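How do I stop a metal storage bin marking my wooden table?
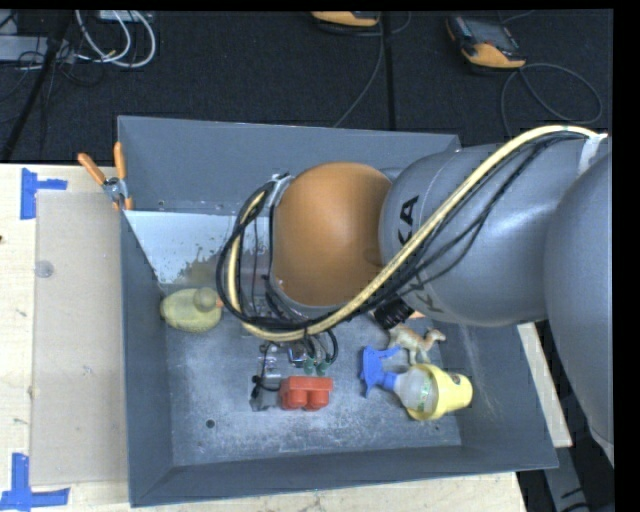
Nerea Manzano
I've just moved into a flat in Talatstead and the one nice thing I own is a pale wooden table that used to be my gran's. It's lovely but it marks if you so much as look at it. I do a lot of sorting at it (buttons, seeds, old letters, you name it) and I like having an open-topped metal bin on there, a grey one like the one in the picture, sitting straight on the wood. Mine has left faint grey rubs in two places and I'd like to stop before it gets worse! Is there something I can put under it, and can the marks be got off without sanding? I don't know what the finish is, only that Gran waxed it every January.

Larnby
What a nice thing to have inherited. If she waxed it every year then it's most likely wax over bare wood or over an old oil, and grey rubs on wax usually come away quite easily. Try a soft cloth with a tiny drop of white spirit, somewhere hidden first, and go gently along the grain. Open a window. Let it dry overnight, then put a thin coat of clear paste wax over the patch and buff it once it has gone dull. You may find the cleaned bit looks paler than the rest for a week or two, mine did, and then you stop noticing. For the bottom of the bin, self-adhesive felt pads, the thick sort, one at each corner and one in the middle if it carries any weight. Check them now and then, as grit gets stuck in the felt and that scratches worse than the metal.

Kenamier
cork mat. job done

Alhassan
I'd go with felt too, but please don't use a rubber mat, whatever the shop tells you. I left one on my mother's sideboard for 11 months and it took the finish off in a neat brown square, and I still put a fruit bowl over it when she visits.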